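## 3. Setting the charge limit on the Hodader handset

The Hodader comes out of the box with Fast Charge switched on and the charge limit switched off. Ikis, the maker, says this is "optimised for most users". I have my doubts, and I'd change both before you do anything else.

1. Charge the phone with the cable supplied. A third-party cable may work, but the menu in step 3 sometimes stays greyed out with one.
2. Open **Settings > Power > Battery Care**. If Battery Care is missing, install the March update first.
3. Turn on **Charge Limit** and drag the slider left until it stops. The label will read "Recommended", whatever you choose. Ignore it.
4. Turn off **Fast Charge**. The phone will ask you twice if you're sure.
5. Restart. The setting does not reliably stick without a restart, despite the message saying it has been saved.

**Note:** The Battery Health page shows a cycle count. My handset claimed 163 cycles after one winter, and Vlastimil Rusnák's claimed 2 after the same winter. Treat the figure as decoration.

**Caution:** Don't charge the phone under a pillow or in a closed glovebox. The overheating warning appears on the screen, where you won't see it.

### 3.1 Standby claims

The leaflet promises 300 hours of standby. The footnote says this was measured in flight mode with the screen off and no SIM card fitted, so it tells you very little about a phone in your pocket.
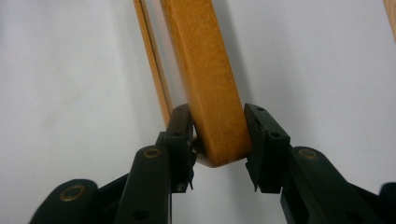
To get closer to a realistic number:

1. Charge to your limit and unplug before bed.
2. Leave mobile data on and close the Paulík launcher from the recent apps list. It runs in the background even when you've picked another home screen.
3. Write down the percentage, then check it in the morning.
4. Repeat for 3 nights. One night proves nothing, particularly a Saturday, when the Geredard backup service likes to run.

If the drop varies wildly from night to night, turn off Geredard under **Accounts > Backup** and try again. Support will suggest a factory reset. Leave that until you've tried everything in section 4.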